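1 Oct 2026 – dye notebook, madder and the rest

Right, the big madder bath. I'd been putting this off all through September because the last lot came out the colour of a digestive biscuit and I sulked. But Deividas Baranauskienė sent over a bag of chopped root from the Clivusmont garden (three-year-old plants, beautifully dry, smells like a shed) and it seemed rude to leave it sitting there.

Fibre first. I weighed out 600 g of the Dzene wool, the plain undyed double knitting, and wound it into skeins with loose figure-of-eight ties. LOOSE. Last time I tied them tight and got pale stripes under every tie, which I then pretended was on purpose when people asked. Scoured them in the big pan with a squirt of wool wash and the water went properly grey, so whatever the label says about "ready to dye", scour it anyway!

Mordant was alum at 15 per cent of the dry weight, so 90 g, plus a bit of cream of tartar. I dissolved the alum in a jug of boiling water before it went anywhere near the pan. Brought the wool up slowly, held it under a simmer for an hour, then left it to cool overnight with the lid on. I do think the overnight bit matters. I can't prove it, but the skeins I've whipped out early have always been a shade duller.

The root went into a net bag and soaked in warm water from breakfast. I used equal weights of root and wool, which is greedy, but I want red and not salmon. First soak liquor was a murky yellow-brown and I poured it off into a bucket for a separate go later. There's an argument about this in the group. Deividas says keep it all in, the yellows give it warmth. I say the yellows are what gave me biscuit. We'll see who's right when the samples are dry.

Temperature is the thing I've got religious about. I kept the bath at 60 degrees, never above 65, and sat next to it like a nervous parent with the Astero thermometer clipped on the side of the pan. The thermometer reads 3 degrees high, by the way (checked it against the glass one, and I've put a bit of tape on it saying so, please don't peel it off again). Any hotter and the browns come out of the root and you never get rid of them.
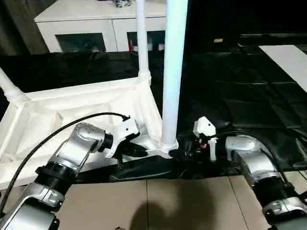 Chalk, next. Our tap water is soft and madder likes it hard, so I stirred in a spoonful of ground chalk once the bath was warm. The change was lovely, it went from rusty orange to something more like tomato soup while I was still stirring. I should have weighed the chalk and I didn't. Heaped dessertspoon, the bent one. Somebody (me) needs to weigh what that spoon holds and write it on the inside cover.

Wool in, wetted out first, and then two hours of holding the temperature and moving the skeins about gently every so often. No stirring in circles, just lifting and lowering. One skein has felted a tiny bit on the outside where I got bored and poked it. It'll be fine for the hat.

Results so far, and these are wet so take them with a pinch of salt:

- First bath: proper brick red, even all the way through, no tie marks. Very pleased.
- Second bath, same root, fresh skein of 30 g: soft coral. Prettier than the red, annoyingly.
- Yellow-brown soak liquor, one mini skein: biscuit. Ha!

I've pulled a length off each one for the light test and wrapped them round card with half covered in foil. They're going in the south window for 8 weeks. The older weld samples can come down now, they've done their time and the difference between the covered and uncovered halves is quite sad.

Still to do: rinse the reds again tomorrow, as the last rinse was still a bit pink. Dry the spent root, because there's a third bath in it and I'd like to try that with an iron dip at the end for a plum. Ask Noltonex whether the next alum order can come in the tubs with lids, the paper sacks go solid in that corner by the sink and I had to break up the last one with a rolling pin.

Also, whoever borrowed the good tongs, they live on the hook by the scales.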